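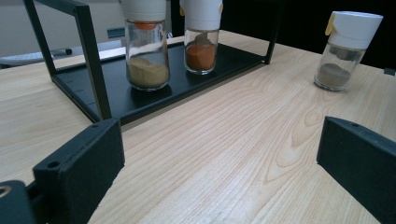

The Lake Thing

My grandmother kept the logbook for the Civstead lake creature for most of her life, and when she passed it on to me she did it over soup, as if she were handing me the salt. It was a green ledger with a cracked spine, and in it were 71 sightings, each one written out in her round schoolgirl hand, with the weather and the time of day and what the person had been drinking, if anything.

I was a grown woman by then with a desk job at Bellutix, and I did not believe in the creature. I should say that plainly, though I had believed in it very hard until I was nine, and I suppose some of that never quite washes out of a person. I took the ledger home and put it on top of the refrigerator, where it stayed until May.

Then a man called from the old Fagundes boathouse. He had gotten my number from the bait shop, and he wanted to report something. I told him my grandmother had retired. He said that was fine, he would wait while I found a pencil.

So I found a pencil. He had been out before sunrise, he told me, with the water flat as a plate, and a long dark back had come up between him and the Gutuner side and stayed there for as long as it takes to say the Lord's Prayer, which he knew because he had said it. There were two humps, and no head that he could see. It went down without a splash, and his boat rocked afterward for quite a while. He'd had coffee, one cup, with milk.

I asked him if it could have been a log, and he was very kind about it. He said he had been looking at logs all his life and had never once felt that one was looking back.

I wrote it all down, and I remember being annoyed at how much my handwriting had come to look like hers.

That evening I drove over to see her, with the ledger on the seat beside me (I had buckled it in, I don't know why). She put on her glasses and read the entry twice, slowly, moving her finger under the words. She asked what the wind had been doing, and I had to admit I hadn't asked him.

"Well, call him back," she said. "You always ask about the wind."

I said, didn't she think it was a sturgeon? A big old sturgeon, or otters swimming in a row? She thought it over, because she was a fair woman, and she said it might very well be otters. She had written down otters before, and there was a column for it. Then she slid the telephone across the table to me and went to see about supper.

He picked up on the second ring. Light, he said, and out of the west.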